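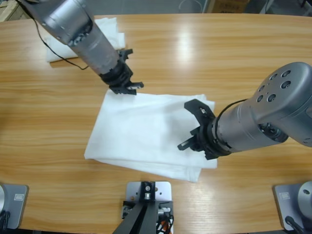 Folded white cloth on a wooden table.

White cottons going grey and stiff after we moved to a hard water area

Povum Home Help > Laundry
4 min read | 3,095 views
Print this page | E-mail to a friend

We moved to Garside in August and since then all our white cottons have slowly gone off. Tea towels, napkins, pillowcases, the lot. They aren't stained, just dull, and they dry like card. Where we lived before the water was soft and I never had to think about it.

The machine is an Uta, came with the house, no idea how old. I wash whites at 40 with a supermarket liquid and a capful of softener, and dry on a rack indoors as we have no outside line. I've cleaned the filter and the drawer. The drawer was bad but cleaning it made no difference to the washing.

I don't want to buy everything again. Is it the water, the machine or the liquid? And can the grey be got out once it's in?

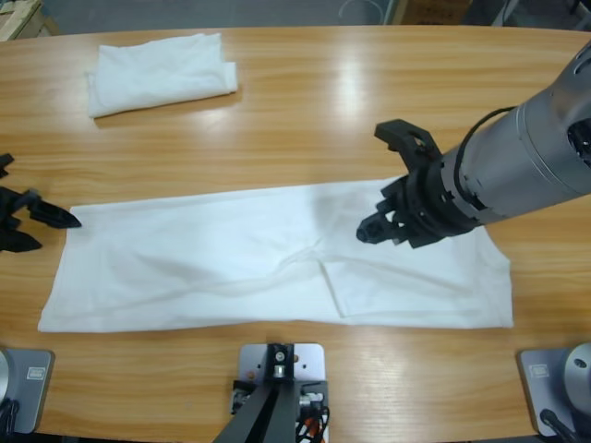

Large white cloth laid out, with a flap folded over at the right.

Answer marked as helpful by 53 readers

Mostly the water, but the liquid and the softener aren't helping. Hard water uses up part of your detergent before it gets to the dirt, and what's left over settles back on the cloth with the limescale. Softener then coats it. Over a couple of months you get what you're describing.

For whites, change to a powder. Most liquids have no bleach in them and most biological powders for whites do. Look at the back of the box for the hard water dose and use that, it is usually a good bit more than the one printed in large type on the front. Check your hardness on the water company's website if you aren't sure. Ours came up as over 200 parts per million of calcium carbonate, so we use the top dose.

To shift what's already there, run a 60 wash with powder and soda crystals in the drum, no softener. Check the labels first, and leave out anything with wool, silk or elastic in it. 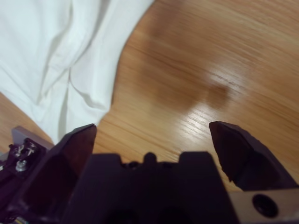

You may need to do it two or three times on the worst things. Don't pack the drum full or it won't rinse. Leave out the softener for good if you can. If you miss it, put a little white vinegar in the softener compartment instead, but never in the same wash as chlorine bleach.

The stiffness is partly the indoor drying. Shake each piece hard before you hang it and again when it's nearly dry. If you have a tumble dryer, 15 minutes at the end on low will do more than any softener.

One other thing, run the machine empty on its hottest setting with a descaler. It won't whiten anything but an old machine in a hard area will be furred up.
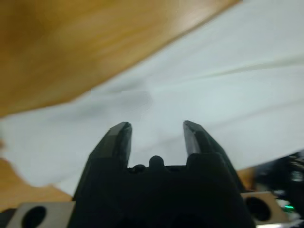
OTHER ANSWERS

It's the machine. We had the same and got a new one and it was fine after.

---

I'd agree with the powder but I would try an overnight soak before the 60 wash. Oxygen bleach in a bucket of hot water, lid on, out of reach of pets. Keep it to plain white cotton. Our pillowcases came up well, napkins less so. Some of them had a polyester mix and that seems to hold on to the grey whatever you do.

Also look at what goes in with them. I was putting pale blue shirts in with the whites on a Monday to save a load and it was enough to take the edge off.

Related questions
Under the sink water softeners: worth it for one tap?
Limescale marks on a black worktop
How to fold a tablecloth so it stores without creases
Musty smell from the detergent drawer
Can I use soda crystals on coloured towels?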